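Comparing two hand setups on a drawer pull

Updated 23 January 2025

You need the arm controller, the head camera and a cart with drawers that slide freely. We used a medical cart with small medicine boxes and a bottle in the drawer. Light items shift easily, so a jerky pull shows up right away.

1. Home both arms and load the Illow profile. Set the pull force limit to 50 percent.

2. Start with the Kenditz finger settings. Curl the fingers before the hand gets to the handle strip – if they close late, they push the drawer shut again.

3. Pull in a straight line for 600 mm/min. If the wrist starts to twist, stop and lower the stiffness one step.

4. Keep the other hand open and clear of the drawer. Gintarė Lill parks hers off to the right, and we have all copied that.

5. Save the log, put the items back on their marks and repeat with the Aitken settings. Change nothing else between runs.

6. Compare the wrist torque curves side by side. A spike in the first 90 ms means the fingers hit the lip too hard.

Check the head camera view after each pull. You want the whole drawer floor visible with both hands still in view.
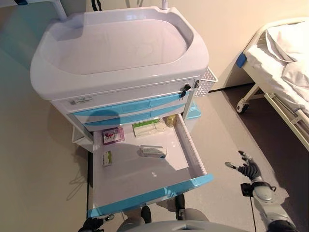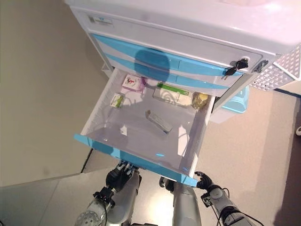
Head camera views with the drawer open and items inside.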